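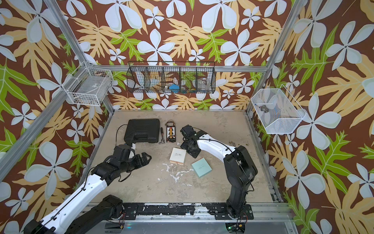 Kiri Grimshaw replied to the last report that the planner was still treating the two arms as though they had separate rooms, and asked when that would stop. Her point was accepted by the project team and has set the order of work for this period.

**Progress report to the Endport grant office**
Nov 17, 2018
Project: Sirix, two-arm planning and control software
Lead contractor: Conberg

## 1. Position at the end of the period

Both arms are now planned by one process. In the earlier version each arm had its own planner, and the second waited whenever the first held the middle of the floor. The new planner, known in the code as Morgan, searches for both paths together and checks each step for contact between the arms, the posts, the rails and the wall baskets.

The work was tested on 720 recorded start positions in simulation. It found a usable pair of paths within the time limit in all but 18 of them. The failures are grouped near the back corners, where a gripper has to pass close to an upright and a basket on the side wall. They are logged under a single heading and remain open.

## 2. Perception

The walls of the cell carry a large floral pattern in brown, pale blue and green. The segmentation module was trained mainly on plain backgrounds and at first marked a number of the printed leaves as objects. A background model for each wall has been added, and the false detections on the back wall have stopped in our test set. Those on the left wall have been reduced but not removed.

Open wire baskets continue to be difficult. The pattern shows through the mesh, and a clear glass jar in the back basket is still missed more often than any other item. We do not propose to change the wall covering, as the grant asks for software that can cope with a busy background.

Small boxes on the floor are found reliably, including when one lies at an angle. Thin cables are found less reliably. For the present, the planner places a wide margin around any cable it detects, and this makes some grasps near the carrying case slower than they need to be.

## 3. Control and tooling

The control loop runs at 1000 cycles per second on both arms. Timing faults reported last period were traced to the logging service, which wrote to disk from the same thread. Logging has been moved to a separate process.

The replay tool is in daily use. It holds 2184 recorded runs, each with the joint positions, the planner's choices and the software version. Search by object type is working, while search by fault type is not yet complete.

## 4. Changes to the plan

The handover task, in which one gripper passes an item to the other, has been moved to December. It depends on the contact checks described in section 1, and the team did not wish to begin it while the corner failures were open. No change to the budget is requested.

## 5. Work for the next period

- Close the corner failures, or report the cause in full.
- Retrain the segmentation module with clear items in wire baskets.
- Reduce the margin around cables once detection allows it.
- Begin the handover task with the small boxes.

Ms Grimshaw has asked to see the replay records for the corner failures before the next review. Access has been arranged through the Conberg project office.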